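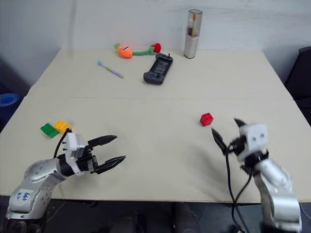 Sorting begins with a rule, and most rules last until the second object. Take "toys together." The blocks behave, and then there's a toothbrush, lying near a plush carrot with a face, and your rule has nothing to say to it. Write a second rule before Friday.

Keep rules short. Mine once ran to 9 clauses.
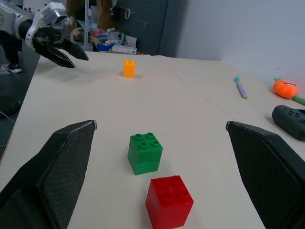 What do we sort by first, color or use?
Use. Color comes second, within each group.

Bring your rule on paper, signed.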